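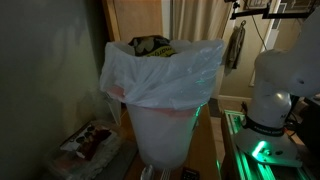
Small bin with liner, on the table

Forum: Home and Rental > Waste and Recycling
Topic: Do we really need a bag in every small bin?

gresitz_anna wrote:
Hello all. I moved to a unit in Bestaston in August and I try to make less rubbish. My question is a simple one. At home we always put a plastic bag in every bin: kitchen, bathroom, desk. My new neighbour told me she has not bought a bin liner for years and only washes the bins. My husband says this is disgusting. I would like to hear from people who have tried it, and especially how you manage the smell in summer.

Wullimska55 wrote:
We stopped two years ago. The kitchen scraps go in the council green bin, and what is left is dry, so nothing smells. I wash the bin on Saturdays with the garden hose – sorry, I should say once a week, because I often forget the Saturday.

tallpaul wrote:
It works if you have a garden hose. I live on the fourth floor and the chute room has a sign that says all rubbish must be bagged. If you tip it in without a bag, the chip packets and tissues fly everywhere and the cleaner has to pick them up.

gresitz_anna wrote:
Thank you both. We have a chute also, so I think one bag at the end is necessary. But maybe not one bag in each room?

Wullimska55 wrote:
Correct. One big bag in the kitchen and the small bins get emptied into it. I have never understood the people who tie up a bag with three tissues inside and throw it out.

M. Sheikh wrote:
I must disagree a little. I bought a box of 300 small liners and it lasted us a very long time, because I do not throw the liner away each time. I empty it into the big one and put it back. If someone drops chewing gum or a tea bag in it, then I change it. My mother used newspaper folded into a box shape and it was fine until somebody poured out the end of a coffee.

tallpaul wrote:
Newspaper! Who still gets a newspaper? The free local one stopped here.

M. Sheikh wrote:
The real estate agents put enough paper in my letterbox for ten bins.

gresitz_anna wrote:
I tried the newspaper this week for the bathroom bin. The fold is not difficult but the corners open. Another thing I wanted to ask: I am building a bench for the laundry, in pine, and I would like the bins to stand under it or on it. Does the wood take the smell, or get stains, if the bin has no liner?
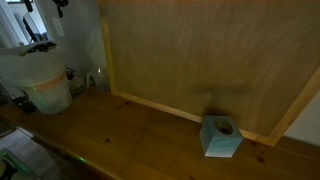
Gunvor Lundgren replied that pine will take a stain from anything if you leave it bare, liner or no liner. She puts on two coats of hard wax oil, lets it dry well between them, and then wipes up spills the same day. She would keep the bins under the bench in any case, as you will want the top for folding clothes.

Wullimska55 wrote:
I agree with Gunvor about the oil, but I would use varnish in a laundry. There is too much water. Oil you have to do again every year or so.

Gunvor Lundgren wrote:
Every year, yes, and it takes me an evening. Varnish you do not have to repeat so soon, but when it peels you must sand the whole top. I have done both and I prefer the evening.

tallpaul wrote:
Put an old baking tray under the bin. Cost: nothing.

gresitz_anna wrote:
The tray is a good idea, I have one with a burnt corner. I will do the oil and write again when it has had some weeks of use. For the bins we have now agreed at home: liner in the kitchen, none at the desk, and for the bathroom we are still discussing.

M. Sheikh wrote:
Keep the liner in the bathroom. Trust me on this one.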